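4. Setting up the audio guide at Szulc House
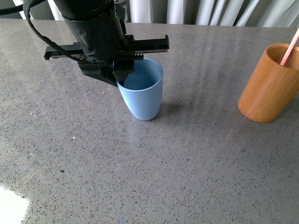
Light blue cup on a speckled countertop.

Read this section before your first shift. The house has 18 listening stops and one staircase, and visitors will take them in whatever order they please. The Pruretti handsets forgive this. Mrs. Szulc's descendants, who recorded the kitchen commentary, do not.

4.1 Before opening

1. Unlock the handset cabinet in the boot room. The key turns the wrong way.
2. Take out all 20 handsets and switch each one on. Wait for two beeps. One beep means a flat battery. Three beeps are not in the maker's leaflet, and we would like to hear about them.
3. Set the language to English. Someone will have left at least one in Dutch.
4. Play stop 11, the linen closet, on each handset. It has the quietest recording in the house, so if you can hear Krystyna Gajewski listing pillowcases, you can hear anything.
5. Hang the handsets on the rack with the screens facing out.

Note: Stop 7 was the nursery until January. It is now the coal cellar. The old floor plans still say nursery, and visitors holding one will look puzzled among the coal. Swap their plan for a new one.

4.2 Handing out

1. Ask for a name and write it in the Cleswood ledger next to the handset number.
2. Show the visitor the green button (play) and the gray button (stop). Leave the third button out of it.
3. Point them toward the front parlor.

Caution: Do not let anyone rest a handset on the parlor piano. The varnish is original and marks if you look at it sternly.

4.3 If a handset plays the wrong room

1. Press stop and hold for five seconds.
2. Key in the stop number again, slowly.
3. If it still insists on the scullery, swap the handset and tag the bad one for Lachlan Doolan.

Caution: Do not open the case. The last person to try found a spring, and we have yet to find where it goes.

4.4 Closing

Count the handsets back in, put them on charge and lock the cabinet. Missing ones are usually on the window seat on the Murkthorpe side of the landing, still talking.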